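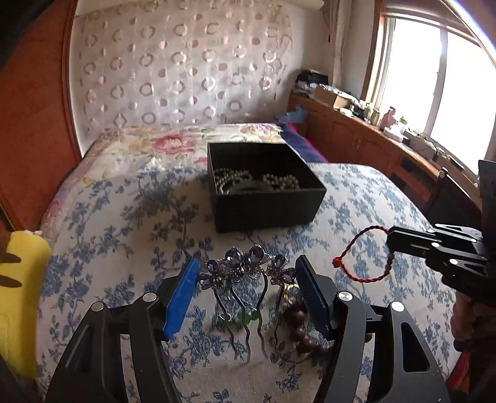 Jewelry into the box, take two

Home | Notebook | Parts | Chores list | About

12/10/2022

Back on the jewelry tidy-up, which I've been putting off since we got the cup stacking into decent shape. The chore is dead simple to say: stuff is lying on the bed, stuff goes in the black box. My aunt does it every night while talking on the phone! And it's the one on our chores list I'd bet on last if you asked me which will be done by a machine in anybody's house by next year.

Hand-held grippers, one per hand, same as for the laundry runs. I want the motions from people first, then we train, then the Sedia arm gets its turn. We have 329 usable runs on this chore so far and I'd told Rhun Hughes we'd want 2000 before anyone got excited. He thinks fewer would do if we'd stop recording the easy pieces over and over (fair).

Easy pieces: bangles. Big, stiff, one obvious place to grab. Round wooden beads are okay too, you pinch one bead and the rest follows along like a little train. Pearls are okay if you lift high enough, otherwise the tail drags over the rim and half the strand stays outside.

Hair combs are a pain. The prongs are long and wavy and they love to hook each other, so you go for one and get two, or you get one plus a bead that was minding its own business. Best I've found is to grab by the crystal part and tilt before lifting. Put that in the instructions for whoever does the next batch.

Cord is the worst, though. Thin red string on a quilt with a busy print, and the pads have to close nearly all the way before they feel like they're holding anything.
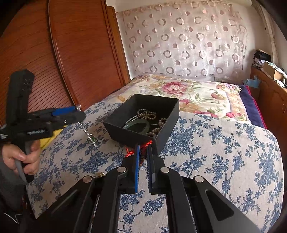
I keep wanting to push down into the cloth to get under it, and then I come up with a pinch of fabric and the string together. Tried coming in flatter, which helped some. A person with fingernails has no idea how good they have it. Same complaint for fine chain, except chain also swings, so wait a second over the box before letting go or it lands on the edge.

Where does that leave the big question? The Illmont people came by in February and asked could it clear a dresser top, yes or no, and I said 70 percent of the pieces, which was a guess then and I'd give the same guess now. Trouble is the other pieces are the ones people care about. If I have to untangle the combs myself I may as well do the whole bed. I'd still take it for socks.

To do:
- ridged pads vs the blue ones on cord only, same person, same afternoon
- separate label for "picked up two things," right now it's lumped in with success, ugh
- ask Rhun if the wrist on the Sedia can even tilt the way I'm tilting
- shallower box? deep walls hide whatever's in there already

Related entries
Ornholm drawer pulls, second try
Cup stacking: calling it good enough
Sundaram workshop, sorting screws by hand and by arm
Folding towels (long)

Questions about an entry: leave a note on the bench page | © 2022 the notebook authors | Back to top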